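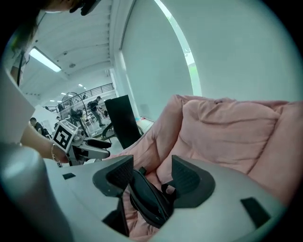

What should a public open day on robotics be for?

It should let visitors see how the work is done, including the slow and repetitive parts, so that they can judge for themselves what the machines can and cannot do at present.

We hold that view more firmly after attending the November open day at Ranano, in Estodham, than we did before it. The Hitton Trust has sent observers to events of this kind for several years, and its reports have often been lukewarm. Too many demonstrations consist of a single polished routine, performed behind a rope at fixed times and followed by a short film. Visitors applaud and go home with an impression which the engineers themselves would not share. The Ranano event was of a different character, and the Trust believes that other organisations could learn from it.

The main hall was given over to data collection. Visitors could stand close by while staff used handheld grippers on household items, among them a large pink quilted cushion. A gripper of this kind is worked directly by the person holding it. The movements are recorded, and the recordings are later used to train a robot to attempt the same task. One of the devices carried a white cube printed with a black-and-white square pattern, a marker of the sort that allows a camera to work out where the tool is and which way it is facing.

To a person who came expecting a walking machine, this may sound like thin entertainment. Several visitors said as much at the door. Yet the hall remained busy until closing at four o'clock, and the questions put to staff were better than those we usually hear. People asked why a soft object is harder to handle than a box. They asked how many times a task must be repeated, who does the repeating, and what becomes of an attempt that goes wrong. One school party stayed well beyond its allotted time and had to be fetched for its coach.

The answers were candid. Staff explained that a single task might call for 200 recorded attempts before training is worth starting, and that a good share of these will be thrown away. They told visitors that the project as a whole had gathered more than 3,000 recordings since the spring, and that they did not yet regard this as enough. A printed sheet by the entrance listed the faults found in the most recent batch of 181. It was plain reading, and a little dull, and we should like to see a similar sheet at every event of this kind.

There is a serious argument on the other side. Organisations that depend on public money or private backing must hold the interest of those who provide it, and a hall full of people patiently handling soft furnishings does not make a striking photograph for an annual report. Some of our own members have put this case to us. They fear that showing unfinished work will lead the public to conclude that nothing has been achieved. A spectacular display, they say, at least brings people through the door, and explanation can follow later.

We accept that the risk exists, but in our experience the explanation seldom follows. The spectacle is what people remember, and when the machines fail to appear in their homes or places of work within a year or two they feel, with some justice, that they were misled. The town of Wolde offers a local illustration. A service robot was shown there with great ceremony in the shopping precinct, and residents were told to expect a fleet. The fleet did not arrive. When a modest and useful trial was later proposed at the Wolde library, the public meeting was hostile from the first speaker, and the proposal was withdrawn.

Openness also matters for a reason that has little to do with publicity. The movements being recorded are those of people at work, and the skill in them belongs, in some measure, to those people. Anyone who has watched a gripper being steered by hand for half an hour will understand that the robot's later performance rests on human labour. That labour ought to be seen, fairly paid and properly credited. The Trust was pleased to hear the matter raised from the floor during the afternoon discussion. We were less pleased that the organisers had set aside only 40 minutes for it, and that the question of pay was passed over quickly.

Other points deserve correction before the event is repeated. The signs from the station were poor. Background noise made the spoken explanations difficult to follow for anyone with a hearing loss, and no written version was offered apart from the sheet of faults. Seating for older visitors was in short supply - a small matter to the organisers, perhaps, but one that decides whether some people can attend at all.

The Trust has written to Ranano on each of these points. It has also asked that visitors be allowed, under supervision, to try a gripper for themselves next year. A few minutes with the tool in one's own hand would teach more about the difficulty of the work than any talk we could arrange, and the cost would be slight. We await a reply, and will publish it with the spring report.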